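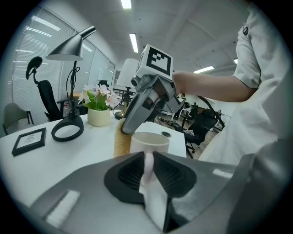 Teaching a Robot to Tidy a Desk, One Cup at a Time

Have you ever tried to teach somebody to tie their shoes by only talking? "Take this lace, now put it over the other one, no, the other other one..." It is so much easier to hold out your hands and let them watch! Well, robots are a little like that too, and at our shared workshop in Ornholm we are building a pair of robot arms that will (we hope!) learn to tidy a desk. We call the project Joo, a short and friendly name that fits nicely on a label.

Let's start with hands, and with yours in particular. Put a cup on the table in front of you and pick it up. Easy, right? But think of all the things your hand just did. It opened wide enough for the cup, it stopped in the right place, and it squeezed hard enough that the cup didn't slip. You didn't have to think about any of it, because you have been practicing since you were a baby. A brand-new robot has had no practice whatsoever. It doesn't even know that cups have a top and a bottom.

So we practice for it. We have tools called grippers, and a person holds one in each hand, a bit like wearing crab claws. When you squeeze, the two black fingers at the front close together. Those fingers are made of rubber and have little ridges on the inside, like the bottoms of your sneakers, to help them hang on to smooth things. The robot arms we are building will have the same kind of fingers, and that matters a lot. If we showed Joo how to pick up a cup with our own five fingers, it would be like somebody with wings teaching you how to get upstairs.

What are the white cubes on top?

This is the question we hear most on visiting days, and it's a good one. Each cube has a black-and-white pattern printed on it, something like a very chunky puzzle square. A pattern like that is easy for a computer to find in a picture. Once it has found the pattern, the computer can work out where the gripper is and which way it is tilted. Try it yourself: draw a big black square on a piece of paper, hold it straight in front of you, and then turn it slowly to the side. Does it look squashed? Your eyes can tell from the squashed shape that the paper has turned, and the computer uses the very same trick, only with a lot of math.

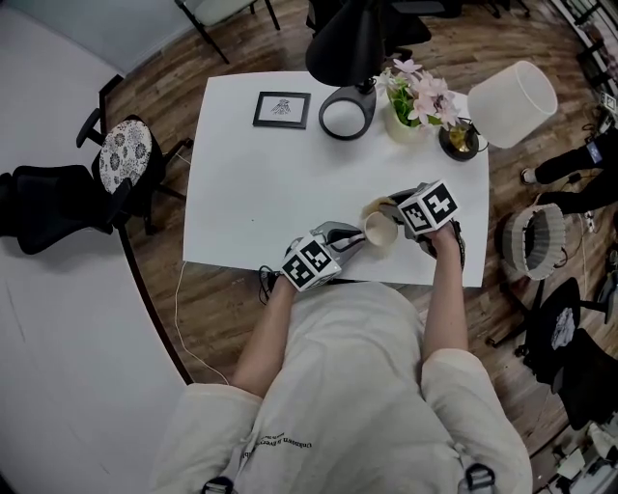
Now, you might think that picking up a cup once would be enough. After all, you only have to see a magic trick a few times before you want to try it! But a robot needs to see the same job done over and over, with small changes each time. The cup can be standing a little to the left, or turned so its handle points another way. Sometimes one gripper holds the cup still while the other one does something to it, and that is two-handed work, like you do when you hold a bowl and stir. So far we have saved 184 tries in Joo's practice book, and we want to reach 3,000 by May. That is a great deal of cup lifting, and our arms do get tired, so we swap places every now and then - and there are snacks.

We use a desk with ordinary desk things on it, like lamps, flowers and a little picture frame. A robot that only ever practiced at a bare table would be in for quite a surprise at your house! It has to learn which thing is the cup and which things should be left in peace.

When the practice book is full, a computer will go through it and look for what the good tries have in common. Then comes the part we are all looking forward to, when Joo's own arms get a turn. They are still in pieces on a shelf, waiting for motors from a small shop called Jalevel.

Something to try at home

You need two pairs of kitchen tongs, a plastic cup (please, not a glass one) and a friend.

Hold one pair of tongs in each hand and pick up the cup. Now tip it to one side and stand it up again. Do it 3 times. Then ask your friend to move the cup while your eyes are closed, and do it again. Which part was hardest? Did you squeeze too much, or let go too soon? Write down what went wrong, even the silly things - mistakes are very useful to people who build robots.

If you come up with a clever way to do it, bring your notes along to the Brulbridge open table, where there are always spare tongs in the drawer by the door.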